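From: Skye MacBrayne
To: Hodmont Hill Walkers list
Date: 29/09/2020
Subject: Re: [hodmont-walkers] Washing down at home?

Danai Petridis wrote:
> Hi all, my down jacket has gone flat and a bit whiffy after
> the August trip and I'm scared to put it in the machine. The
> cleaner in town wants more than I'd like to pay and says they
> "can't promise anything," so that's reassuring. Has anybody
> washed one at home and lived to tell the tale? Also, does the
> waterproof spray stuff do any good? And is the Bech loop still
> closed at the bottom bridge?
>
> Danai

Hi Danai (and everyone),

Yes! I've done it loads of times, down and the synthetic kind both, and I've only wrecked one, which was completely my own fault for getting bored halfway through the drying. Please don't be scared of it. The washing is the easy bit.

First thing, read the care label, because if it says not to machine wash then ignore everything I say. Check the pockets too. I once put a whole packet of throat lozenges through and the bathroom smelled of eucalyptus for a month. Close all the zippers and the Velcro. If the collar and cuffs are grubby, dab them with a bit of the wash on a damp sponge before it goes in.

Then a front loader if you possibly can, gentle cycle, cool or barely warm, with proper down wash. Don't use your normal detergent, and no fabric softener, ever. Run an empty rinse beforehand to clear the old soap out of the drawer, mine is always disgusting. I wash the jacket by itself and I do 2 extra rinses at the end. Callum Lamont says one is plenty and he may well be right, but I had one come out with soapy patches years ago and I've been paranoid ever since.

When it comes out it will look awful. Flat, lumpy, like something you'd find in a ditch. This is the point where people panic and ring the shop! Support it from underneath with both arms when you lift it — wet down is heavy and the little walls inside can tear if you haul it out by a sleeve.

Drying takes forever. Low heat in the dryer with a few clean tennis balls, and every half hour or so take it out, shake it and break up the clumps with your fingers. Set aside the whole afternoon and put the radio on. When you're sure it's dry, give it another cycle anyway, then leave it out overnight somewhere airy. If you can still feel little hard lumps when you pinch it, it isn't done.

Synthetic ones are so much less fuss. Normal gentle wash, hang it up or lay it flat, go and do something else with your life.

A blue one, on the bed: 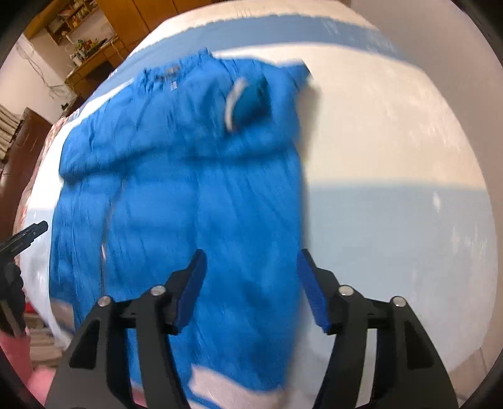
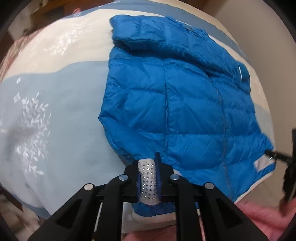
As for the spray, I'm on the fence. I tried the wash-in kind and the spray-on kind and I prefer the spray because it stays on the outside where you want it, but it never seems to last me beyond a season. Iona Morrison swears by doing hers twice a year. If it's properly raining I just put a shell over the top and stop worrying.

And don't store it squashed in its stuff sack over the summer! Hang it in the closet or put it in a big pillowcase. Same goes for sleeping bags, and I know at least three of you are guilty because I've seen the inside of your hall cupboards.

On the Bech loop, the bottom bridge was still taped off when I went by, so you have to go up and round by the Ralis gate, and it's boggy enough that you'll want gaiters. Callum Lennox was going to ask the landowner when they're fixing it. Callum, did you ever hear back?

Oh, and whoever left a gray flask in my car after the last walk, it's on my kitchen windowsill. I've rinsed it out. What on earth was in there, soup?

Skye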